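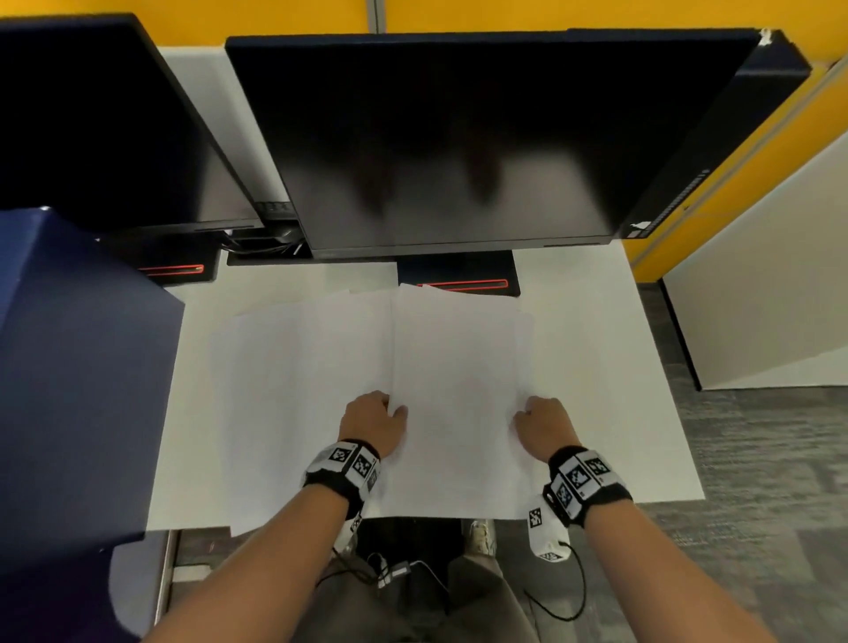

Fig. 4. Loose sheets on a white desk, before squaring up.

Section 4: Loading and feeding loose sheets

The makers of the Dekonen sheet-feed scanner say on the box that it will take "any household paper". Treat that with suspicion. I have put 1,618 sheets of parish and family papers through ours at Brelldale, and the feeder's idea of household paper is clean, flat and all one size. Mixed papers can be done, but they need more handling than the quick-start card admits.

4.1 Before you load

1. Switch the scanner on and wait for the steady green light. The card says you can load while it is still blinking. You can, but it may pull the first sheet in crooked.

2. Take out staples, pins and clips. Run a thumb along the top edge of each sheet as well as looking, as old staples leave stubs.

3. Sort the sheets by size. The size-detect setting is meant to cope with a mixture. In my trials it cropped the larger pages, so I leave it off.

4. Open out any folds and bend them gently the other way. Leave brittle paper alone and use the flat lid (Section 6).

5. Spread the pile on a clear desk and press down lifted edges with your fingertips, working from the middle outwards. Don't iron anything, whatever you may have read elsewhere.

6. Fan the pile, then tap the long edge and the short edge on the desk until both are even.

Note: The side label on the tray gives a limit of 136 sheets. I have never got that many through in one go. Half a tray is a fairer load, and less than that for thin typing paper.

CAUTION: Never feed photographs, carbon copies or anything with sticky tape on it. Tape glue on the rollers will mark every page that follows.

4.2 Feeding

1. Put the pile in face down, top edge first.

2. Slide both guides in until they touch the paper. If the sheets bow in the middle, the guides are too tight.

3. Choose 300 dots per inch for typed pages. The menu goes up to 900, and the leaflet makes a great deal of this. I compared the two on a set of typed letters from Moffat and could see no gain – only bigger files and a longer wait.

4. Press Start. Keep a hand near the Stop button for the first few pages.

5. When the tray is empty, check the page count on the screen against your own. The double-feed alarm missed 2 pairs in one afternoon, without so much as a beep.

4.3 If a sheet jams

1. Press Stop. Do not pull.

2. Lift the top cover by the grey tab and ease the sheet out in the direction it was travelling.

3. Close the cover until it clicks on both sides. One click is a half-shut cover, and the error message you then get (E2, "Call service") is misleading.

4. Reload from the jammed sheet onwards. The "resume" option claims to know where it stopped. Check the last saved page before you believe it.

CAUTION: Unplug the scanner before touching the rollers. Wipe them with a barely damp cloth. The Sandora cleaning sheets sold for this job did nothing I could see that the cloth had not done already.

Corrections to this section go to Tahira Zaidi. It was last checked in May, against the software then on the machine, and menu names may have moved.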